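本网站使用 Cookie 以改善浏览体验。继续浏览即表示您同意我们的 Cookie 政策。

阅读时间:3 分钟

邮件列表:Nendimside 石材养护与修缮通讯
主题:回复:室内大理石台面养护规程修订稿征求意见
日期:2026年4月15日

各成员单位:

修订稿发出后,秘书处陆续收到书面意见。现就 Trodora 分会来函所提问题统一答复如下,原函节录附前。

> Trodora 分会来函:
> 修订稿第二章要求,浅色大理石台面一律使用中性清洁剂,禁用含醋、柠檬酸及其他酸性成分的产品。我会对此并无异议。
> 但部分单位反映,台面出现暗斑后,现场人员往往难以判断究竟是酸蚀还是渗色,处置方法因此不一。建议在正文中补充判别办法,并说明密封剂的重涂周期。
> 另,Gagnon 馆阅览室的台面目前仍按旧版规程维护,新版施行后是否需要重新验收,请予明确。

一、关于酸蚀与渗色的判别

酸蚀系石材表层碳酸钙受酸侵蚀所致,斑痕通常发白、失光,侧光下较为明显,手触可有轻微粗糙感。渗色则为液体进入石材孔隙后留下的色素或油脂,颜色一般较周围为深,表面光泽大体不变。前者须以抛光粉研磨复光,后者宜用敷剂吸附。两种情形并存时,应先行吸附,待台面完全干燥后再作研磨。上述内容将列入正文第二章。

二、关于密封剂重涂

修订稿不再规定固定年限,改以滴水试验为准。在台面常用部位滴少量清水,静置后擦去,如石面颜色变深,即应安排重涂。每次重涂以 2 遍为限,两遍之间须将余液擦净,以免形成雾状残留。试验结果应记入台面档案,注明部位及所用产品。

三、关于灰纹白色石材

此类石材底色浅,灰色纹理柔和,轻微的失光容易与天然纹理相混。检查时请变换观察角度,并与档案中的初始照片对照,不得仅凭俯视所见作出结论。

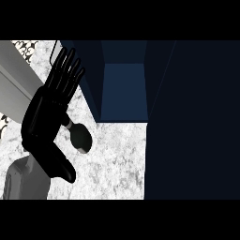 四、关于既有台面的验收

已按旧版规程建档的台面无须重新验收,Gagnon 馆亦照此办理。下一次例行检查时改用新版记录表即可。档案编号沿用原号,例如第 143 号台面仍记为第 143 号,不另行编排。

五、后续安排

对以上答复仍有不同意见的单位,请直接回复本列表,并注明所涉条款。Fliltow 分会此前提出的接缝填料问题涉及面较广,将另函答复。修订稿定稿拟于十月印发,在此之前,各单位继续执行现行规程。

特此函复。

Nendimside 石材养护与修缮通讯秘书处

联系我们 | 版权所有 © Nendimside 石材养护与修缮通讯 | 返回顶部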